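Ticket 271 – Right hand drops bag neck during weigh task
Project: Flarstead student robotics, checkout station build
Opened by: Hatsue Miyazaki
Assigned to: Yoshinori Aoki
Priority: 2
Status: Open

Problem
The right hand lets go of the bag partway through the lift. The grip command stays on and there is no fault in the log. It happened on 4 of the 26 runs this afternoon, all of them with plastic shopping bags. The paper bags ran fine.

Setup
Two-arm robot at the weigh table, Peka control software, stock hand settings. Task order is left hand steadies the bag, right hand closes on the neck, lift, wait for the scale to settle, set down.

Log
1:40 pm – HM. Restarted the Peka service and homed both arms. Ran it again, same drop.

2:05 pm – YA. Checked the wrist cable on the right arm at both ends. Seated properly. Wiggled it during a grip and got no change in the finger readings, so I don't think it's wiring.

2:30 pm – HM. Raised grip force one step. The bag held, but the fingers took longer to open afterward and the next cycle started late. Put it back to stock.

3:10 pm – YA. Looked at the finger position data from Sugawara's script. On the bad runs the fingers stop closing early and report a full grip. My guess is that bunched plastic pushes back enough to look like a solid object, then slides once there is weight on it.

3:45 pm – YA. Changed the close routine so it pauses, then squeezes a second time before the lift. Needs a longer test before I call it fixed.

4:20 pm – HM. Adding a photo for the Cetbridge team, who asked where on the bag we are gripping. 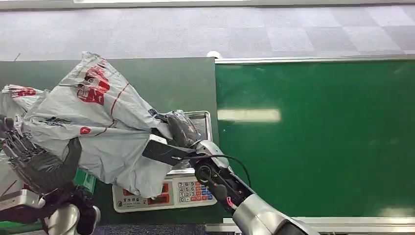
Right hand closed on the neck of the bag, left hand against the side. Bag is resting partly on the scale.

Next steps
YA to repeat the full set of runs with the second squeeze on. HM to tare the scale before each run and save the finger data in the shared folder. Please leave the grip force at stock until this is done – we need the numbers to match.

3 comments | 0 shares
Contact the lab desk | Back to top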